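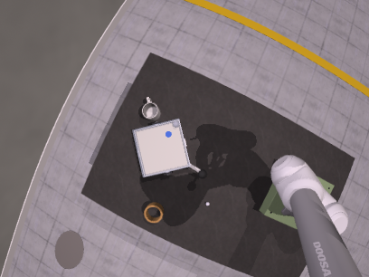
Nasico Moves Robot Setup Work Off the Shop Floor at Pruvport

2023-04-28
By Cormac Doherty
Reading time: 4 minutes

Nasico has completed the first stage of a program that changes how robot tasks are prepared at its Pruvport assembly and test site. Under the new arrangement, the movements of a robot arm are worked out and checked in a computer model of the work cell before any equipment on the floor is assigned to the task. The company announced the results to employees at a site meeting this week.

The program, known internally as Alura, began in August with a group of 20 assemblers and test technicians. All of them had been working at manual benches. They were given paid time during regular shifts to learn the modeling software and to prepare tasks that they already carried out by hand, including the operation of levers and the placing of small items in and out of trays.

In the past, a new task at Pruvport was set up directly on the machine by an outside contractor. The cell was closed to other work for as long as the setup lasted, and assemblers were moved to other benches at short notice. Several employees raised this in the annual staff survey, where changes to the bench schedule drew more comments than any other topic. 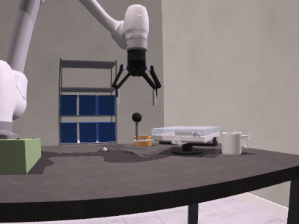 Scheduling has become more regular under the program, according to the company. Task preparation now takes place at desks in the former parts office, and the physical cell is reserved for final checks. Nasico reports that participants logged 2,755 hours in the model during the first stage. Contractors are still used for electrical work and for safety inspections.

Busisiwe Swanepoel, who manages operations at Pruvport, said the assemblers' knowledge of the work had shaped the way tasks were written.

"Our people know how a part behaves when you pick it up at the wrong angle," Swanepoel said. "They know which handle has to be pushed from the side and which one you pull. We used to ask them about that after the setup was finished. Now they are the ones doing the setup."

The practice cell used for training contains a small set of common objects, among them a mug, a tray and an orange ring, placed on a dark table within reach of the robot. Participants start with a single approach to one object and move on to tasks in which the gripper must work close to several items at once. Each attempt is saved and can be replayed from more than one viewpoint, and reviews are held in pairs. 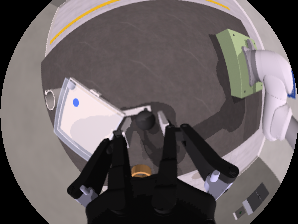

Simulated view of the gripper, its finger pads on either side of a dark ball. Rendering: Nasico

The change has also raised questions among staff. Employee representatives asked the company to state in writing that time spent on modeling would be paid at the technician rate, which is higher than the assembler rate. An agreement to that effect was signed before the first group began. It also provides that a participant may return to bench work at any time without loss of grade. Two members of the group have done so.

Some assemblers have said that desk work is more tiring than they had expected, and that they miss the conversation at the benches. In response, the company has limited modeling sessions to half a shift. The other half is spent at the benches or at the physical cell. Representatives have asked for further discussion of noise in the parts office, which shares a wall with the test bay.

Nasico said no positions at Pruvport had been removed as a result of the program. The company did not give a commitment for later years. Staffing levels will be reviewed together with the site's order book, and representatives will receive the figures before any decision is made.

Later exercises in the model place two arms at the same table. Participants must plan each movement so that neither arm enters the space needed by the other, and must decide which task goes first when both require the same area.
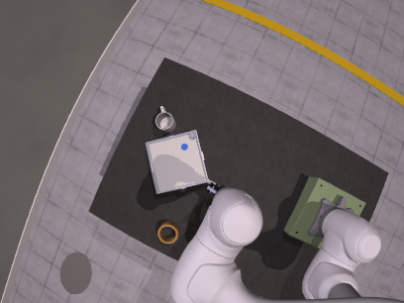
Second Group to Include Ngata Site

A second group will begin training after the summer shutdown. It will include nine employees from the company's Ngata site, where assembly is still done entirely by hand. Ngata staff will travel to Pruvport for the opening sessions and complete the remainder from their own site.

Applications are open to all assemblers and technicians who have finished their probation period. Previous experience with robots or programming is not required. Forms are available from shift supervisors, and questions about pay and grading should be directed to the personnel office at either site.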